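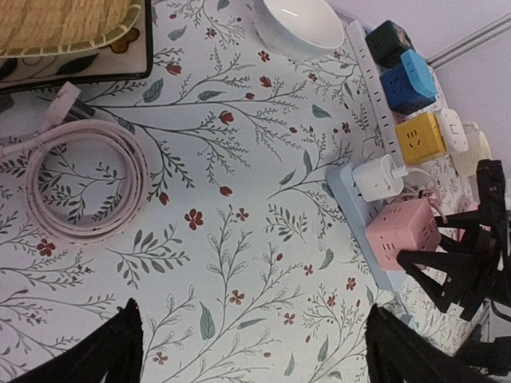
紙の家計簿は面倒になって結局アプリに戻るのでは、というコメントを前の記事にいただいた。自分も一度それで戻ったことがあるので、もっともだと思う。返事が長くなりそうだったので、記事のほうに書くことにした。

家計簿を紙に戻したのは2月である。それまではDulaというアプリを使っていた。銀行口座とカードをつないでおくと、買い物が自動で並んでいく。入力の手間はほとんどなく、グラフも見やすい。不満があって解約したわけではなく、月に一度しか開かなくなっていたのでやめた。

自動で記録されていると、見なくても記録は残る。残っていると思うと見ない。月末に開くと、知らない店名がいくつか並んでいて、それが何だったか思い出すのに時間がかかる。カードの明細に出る名前は運営会社の名前であることが多く、店の看板とは違う。駅前のパン屋のLenineも、明細では別の会社名になっていて、最初の月は不正利用かと思って調べた。調べたらいつもの食パンだった。

分類も合わなかった。Dulaの初期設定では支出が11の費目に分かれていて、さらにその下に細かい項目がある。ドラッグストアで買った牛乳が日用品に入り、スーパーで買った電池が食費に入る。直せば直せるのだが、直しているとそれだけで夜が終わる。直さないでいると、食費の合計を見ても食費だという気がしない。

紙のほうはCerkicoのノートを使っている。家計簿として売られているものではなく、ただの横罫のノートである。市販の家計簿も何冊か試したが、うちにはない欄が印刷されていて、空欄のままの列がずっと続くのが気になった。お子さんの習い事の欄とか、車の欄とか。ノートなら線を自分で引くので、使わない欄はできない。

費目は4つにした。食べるもの、家のもの、出かけるとき、その他。家賃と光熱費と保険は毎月ほぼ決まっているので、ノートの最初のページにまとめて書いてあって、毎日の欄には出てこない。外で食べたものは「食べるもの」ではなく「出かけるとき」に入れている。ここは人によって意見が分かれるところだと思う。うちの場合、外食が増える月は電車代も増えているので、一緒に見たほうが話が早い。

書くのは夜で、だいたい22時に台所の片付けが終わって、それから座る。財布からレシートを出して、上から書き写す。品目は書かない。店の名前と合計だけ書く。一枚のレシートに食べるものと家のものが混ざっているときは、金額の大きいほうに全部入れる。最初のころは律儀に分けていたが、洗剤とキャベツを分けるのに電卓を使い、消費税の率が違うのでまた計算し、ということをしているうちに嫌になった。前に一度紙をやめたのも、たぶんこれが原因である。
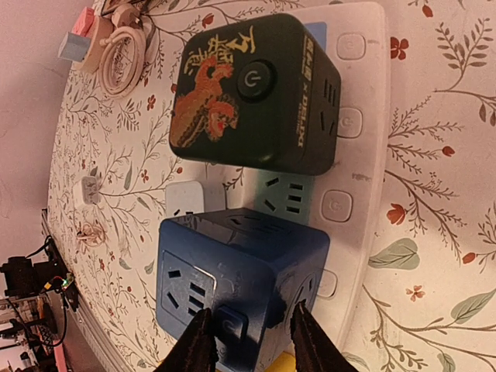
レシートは書き終わったら捨てるのか。月末の集計が済むまでは封筒に入れておき、合計が出たら捨てている。保証書の代わりになるものだけは別にして、説明書と一緒に引き出しに入れる。

封筒は届いた郵便物の使い古しで、表に月だけ書く。前はクリアファイルに入れていたが、感熱紙の字がかすれて読めなくなったものがあった。ファイルのせいなのか、置いていた窓際のせいなのかはわからない。封筒に変えてからは読めなくなったものはないので、そのままにしている。

現金とカードの区別もしていない。カードで払ったものも、払った日に使ったものとして書く。引き落としの月に合わせようとすると、先月の買い物が今月の欄に出てきて、何の話をしているのかわからなくなる。口座の残高と家計簿の残高は当然合わない。合わなくてよいことにした。残高は通帳を見ればわかるので、ノートに同じ仕事をさせなくてもいい。

ただ、これに慣れるまでは少し落ち着かなかった。2月の終わりに集計したとき、財布の中身と59円合わなかった。この金額を今でも覚えているのは、かなり長い時間をかけて探したからである。レシートを全部出し直し、ノートの足し算をやり直し、コートのポケットも見た。出てこなかった。翌月からは差額は「その他」に書いて終わりにしている。理由の欄には「不明」と書く。不明と書いてある行は毎月ひとつはあるが、それで困ったことはない。

紙に戻して何が変わったかというと、節約になったかどうかはまだわからない。食費は少し下がったが、野菜の値段が落ち着いた時期と重なっているし、昼に弁当を持っていくようになったのも同じころなので、ノートのおかげだとは言えない。はっきりしているのは、買ったものを覚えているようになったことくらいである。書き写すときに一度思い出すので、あの店で何を買ったか、翌週になっても出てくる。それで同じものを二度買うことが減った。うちには七味が二本あるが、あれは紙に戻す前のものだ。

不便なところもある。まず検索ができない。去年エアコンの掃除にいくら払ったか知りたいとき、Dulaなら店名を入れれば出てきた。ノートではページをめくるしかない。これについては、大きい買い物と修理や点検だけ、巻末から逆向きに一行ずつ書いていくことにした。日付、内容、金額。今のところ一ページに収まっている。

それから、旅行のあとがつらい。数日分のレシートがまとまって出てくるし、小銭で払ったものはレシートがない。5月の連休に出かけたときは、宿代と交通費だけ別に書いて、残りは出かける前と帰ってきた後の財布の差額で一行にした。何に使ったかは書いていない。お茶とかお土産とか、そういうものだと思う。細かく書きたい人には向かないやり方である。

ペンは、家にあったSaarinenのボールペンを使っている。黒だけ。以前は費目ごとに色を変えていたが、青が切れると青の費目だけ書けなくなる。黒で書いて、費目は行の頭に一文字で入れる。「食」「家」「出」「他」。集計のときは「食」だけ拾って足し、次に「家」を拾って足す。電卓で一回、念のためもう一回。二回の答えが違ったら三回目をやる。三回目でどちらかと同じになれば、それを採用する。

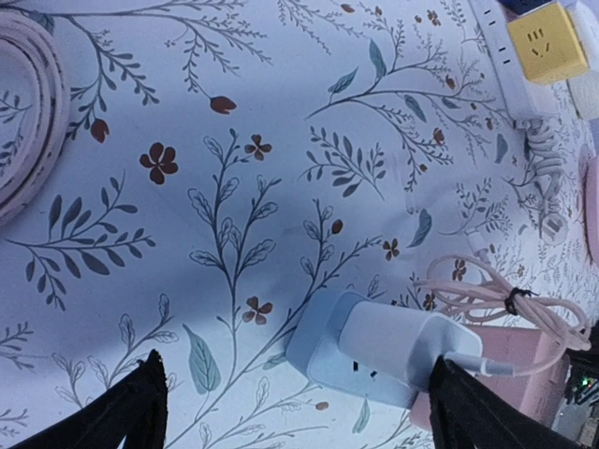 集計が終わったら、各費目の合計を月末のページの下に書いて、前の月の数字をその横に写す。比べるのは前の月だけにしている。平均も出さないし、目標も立てていない。目標を立てていた時期は、月の後半になると予算を守るために買い物を翌月に回すようになり、翌月の初めにまとめて買っていた。合計すれば同じことだった。

多かった費目があれば、思い当たることを一言だけ書いておく。「米を買った」「歯医者」「傘をなくした」など。ひと月に一行なので負担にはならないし、あとで読むと数字より先にこちらが目に入る。3月のところには「送別会が続いた」とあって、それ以上考える必要がなかった。

書き忘れた日はどうするかという点も、前に紙をやめた理由と関係がある。以前は一日抜けると、翌日に二日分書かなければと思い、それが億劫でまた抜けて、結局そのままになった。今は日付の行を先に作らないようにしている。市販の家計簿だと日付が印刷されているので、抜けた日が空白で残る。ノートなら、書いた日だけ日付を書けばいいので、抜けても見た目にはわからない。レシートは財布に残っているから、次に書くときに一緒に写す。それだけのことだが、自分にはかなり効いた。

家族と共有している人には、紙は勧めにくい。うちは一人分なので、ノートが台所にあればそれで済んでいる。二人以上で使うなら、誰かがレシートを集めて書くことになり、書く人だけが家計を知っている状態になりやすい気がする。その場合はアプリのほうが楽だろう。Dulaにも共有の機能はあったが、使ったことがないので良し悪しは書けない。

コメントの方が書いていたように、また面倒になる可能性はある。繁忙期に帰りが遅くなったらどうなるかは、まだ試していない。やめることになったら、それもここに書くつもりでいる。Dulaは解約したが、過去の記録はファイルに書き出して取ってある。書き出しただけで、まだ一度も開いていない。

次のノートも同じCerkicoにする予定だが、今使っている罫の幅のものが近所の店になかった。幅の広いほうは置いてあった。なければそれにするかもしれない。

投稿日:2024-06-28 投稿者:管理人

ホーム 記事一覧 このブログについて お問い合わせ

当サイトでは、利用状況の把握のためCookieを使用しています。閲覧を続けた場合、Cookieの使用に同意したものとみなします。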